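Toy food storage – baskets or tubs??
Play & Learn Spaces > Home corner and pretend play

tdahlgren
Right, need opinions quick, doing an order by Wednesday. We've got a home corner with way too much play food. Currently in one big lidded tub and the kids just tip it. Every. Single. Time. Thinking open woven baskets on the table so it's more like a little bakery/shop. Anyone done this? Do they last? Budget is 94 dollars all up so no fancy stuff.

Tormod

grinton_mum
Yes! Did this two years back. Small baskets, one sort of food in each. Bread in one, fruit in the other. Pack up went from a full meltdown to pretty ok. Get plastic weave, not the natural cane. Cane splinters and you can't hose it.

papercrane131
Going to disagree sorry. Open weave is a pain. Crumbs of playdough get in all the little gaps and you're there with a toothpick at 5pm. Solid tubs, no lids. Boring but they wipe clean in two seconds.

grinton_mum
Fair but that's a playdough problem, keep it off the food table??

papercrane131
lol have you met three year olds

rvalcarcel
Baskets here too, and I'm with grinton_mum. Started setting ours up on the white table this arvo, only got as far as the bakery end. Colour is LOUD but the kids can spot it from across the room, which is half the point imo. 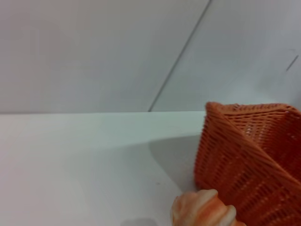
Bakery end, so far. One croissant, orange basket.

Plan is bread and pastry stuff in the orange, then a different colour for fruit and veg. Haven't labelled anything yet. Was going to do picture tags tied through the weave – easy with the gaps, can't do that on a tub.

Rocío

tdahlgren
Oh that's a good bright orange. Where from? And is the rim ok, the ones I looked at in the shop had a sharp edge

rvalcarcel
Doltcombe, the discount place, kitchen aisle not the toy aisle. Same sort of basket was dearer with the toys, go figure. Rim's a thicker rolled bit, no complaints. Run your thumb round before you buy tho, they're not all the same.

kv_793
Unpopular opinion, you don't need storage on the table at all. Put out five things, swap them weekly, rest in the cupboard. Ours play LONGER with less. The croissant on its own looks inviting, leave it like that I reckon

papercrane131
^ this. Rotating is the real answer. Less to wash aswell

grinton_mum
Rotating's great if you've got a cupboard. We have one shelf and it's full of paint.

tdahlgren
No cupboard here either, well there is but it's got the hall chairs in it. Might do half and half, couple of baskets out and the rest up high. How do you wash yours Rocío? Was told dishwasher but sounds risky

rvalcarcel
Nope not the dishwasher. Bucket, warm water, bit of detergent, old toothbrush for the weave, then upside down on the grass. Takes ten mins. Do the food in the same bucket after. Anything felt or with a cardboard inside obviously don't dunk

papercrane131
Old toothbrush. I rest my case

rvalcarcel
haha ok you can have that one

kv_793
If anyone wants tubs insted, Cifuentes had the stackable ones marked down last I looked. No idea if still on

tdahlgren
Ta everyone. Going 2 baskets to start, one orange one green if they have it, and a tub for the playdough gear so it stays AWAY. Will report back in July if they survive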